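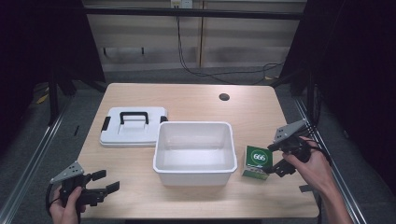
Small bins, lids off

The packing room at Makik sends out 154 parcels on a busy day in July, and fewer in winter. The packer we spoke to has worked there for four years and prefers a white plastic bin with a handle on the lid.

"I put the lid flat beside the bin, handle up, and leave it there until I've finished," she said. "Small boxes go in first, against the wall of the bin."

She used to stack bins two high on the table. "You couldn't see into the top one, so I stopped."

Asked about labels, she said she writes them last. "Things get swapped right up to when the latches go down."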